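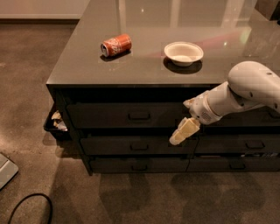 Sernness reuse centre opens a kitchen corner for residents

A kitchen corner where people can try out second-hand units before taking them home has opened at the Sernness reuse centre, in the former tile store behind the main hall.

The corner has been fitted with cabinets and worktops taken out of local flats during refurbishment work this spring. Residents can open the drawers, measure the carcasses and see how a worktop looks with ordinary household things standing on it before deciding whether to put their name down.

The centre is run by Skutent, which took over the building from the council's parks store. It has handled furniture and bicycles from the start but turned kitchens away until now for lack of floor space.

"People would ring up with a whole kitchen and we had to say no," said Vilmos Hegyi, who manages the site. "Most of it was in good order. A dark gloss worktop shows every fingerprint, so it gets wiped more than most, and the ones we have had in so far have lasted well."

The first delivery came from the Danemano flats, where 19 kitchens are being replaced. Eight have been collected and the rest will follow as the work moves up the building. Units that are swollen or split are stripped for hinges, handles and drawer runners, which are kept in trays by the door and sold by weight.

Base cabinets are sold singly or in runs. Worktops can be cut once, in a straight line, at no extra charge, but the centre does not cut holes for sinks or hobs. Buyers are asked to bring their measurements written down and to allow for the overhang at the front edge. Delivery within Sernness costs £18 and has to be booked at the desk.

Crockery, pans and other small kitchen goods are being taken as well. Bowls and plates do not have to be part of a set. Glass lids without a matching pan, chipped china and non-stick pans with a worn coating will be refused. Empty drinks cans and food tins should go to the metal bank in the car park, which is emptied separately and is open whenever the gates are.

Kyrylo Ostapchuk, who lives on Sydorenko Road, was among the first to buy from the new corner. He has taken two drawer units and a length of worktop for a rented house with the owner's agreement.

"The old top had a burn right through it next to the cooker," he said. "I wanted something plain. I went back twice with the tape measure and they kept it for me."

Skutent says the tile store has 415 square feet of floor and was left with its bare concrete, which is easier to sweep and stands up to heavy units being moved about. Heating will be put in before the winter.

Anyone with a kitchen to give away should send the measurements of the units and the length of the worktop to the centre first. Staff will not dismantle kitchens, and water and gas must be disconnected before collection. The corner is open from 10am until 4pm, with the last sale at 3.30pm, and will keep those hours until the end of June.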